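Mesholm Hall: marking out the tables

The hall at Mesholm has been used for sorting and packing since July, when the shelves from the old shop at Canwood were brought over. Gyu-bin Koo has looked after the tables since then. This page collects the notes and pictures from the marking out, so that the groups who use the hall in the evenings know what the tape is for and leave it where it is.

There are four long tables. Each one has a cardboard top laid over it, and each top is divided up with tape into squares and oblongs. Small goods go in the squares and trays go in the oblongs. It is a cheap way of doing it and can be put right in a few minutes with a roll of tape and a pair of scissors.

The gallery is still being filled. Entries without a picture have been left in with their captions, as the captions are what most people ask for. Numbers are the same as on the plan by the door.

1. Table one, window side
Used for buttons, hooks, hinges and other small metal parts. This table has the smallest squares and the oldest cardboard. The top was turned over in July and the second side is now in use.

2. Table two, window side
Used for stationery. Pens at the left, envelopes in the middle, labels at the right. The 200 padded envelopes from Avton are kept underneath in their own boxes and should stay there until a square is empty.

3. Table three, kitchen side
Used for candles and soap. The soap marks the cardboard, so this top is changed more often than the others. Old tops go flat behind the piano, not in the bin, as the playgroup likes to have them for painting.

4. The shelves from Canwood
Five bays, numbered from the door. Bays one to three hold stock that has been counted. Bay four is for returns. Bay five belongs to the choir and is not ours to tidy – please do not put trays on it, even for a minute.

5. The stock book
Kept on the hook by the kitchen door. The July count came to 1,000 small items and 92 trays. Anything taken off a table goes in the book with the date and initials. Pencil is fine.

6. Tape and cardboard
Blue painter's tape is used on all the tables. Brown parcel tape was tried first and took the face off the cardboard when it was lifted. Masking tape was better but hard to see against the brown in the evening. The blue shows up well and can be moved. Spare rolls are in the drawer under the hatch.

7. The Lò boxes
The 300 boxes from Lò arrived flat and are made up as they are needed. They are slightly longer than the old ones, which meant the oblongs on tables two and four had to be laid out again.

8. Table four, kitchen side

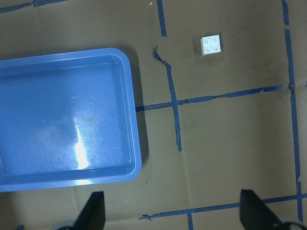

Mesholm, October 27, 2022
The grid on table four, laid by hand. No line is quite straight and the tape has creased and folded over in places, but the divisions can be made out well enough to sort by. The long line on the right has a small break near one end and a slight kink where the cross line meets it.

The loose tab on the bottom line should be pressed down or trimmed. Where a strip has bunched up, lift the whole strip and lay a new one, as a second layer over the top only makes a ridge that the trays catch on. Scuffs and smudges on the cardboard do not matter and the top need not be changed for them.

9. Laying a new line
Mark both ends in pencil first. Stick down one end, pull the roll out to the other mark and lower the tape on to the cardboard in one go. Two people make a better job of it than one, particularly on the long lines. Cut the ends with scissors – torn ends are the first to curl.

10. Clearing up
Trays go back on the shelves at the end of the session, lowest numbers first. The tables stay up and the tops stay on them. Groups needing the floor may push the tables to the wall, two people to a table, lifting and not dragging.

Corrections to the captions can be left in the back of the stock book. Gyu-bin Koo has the plan of the hall and will make copies for anyone who wants one.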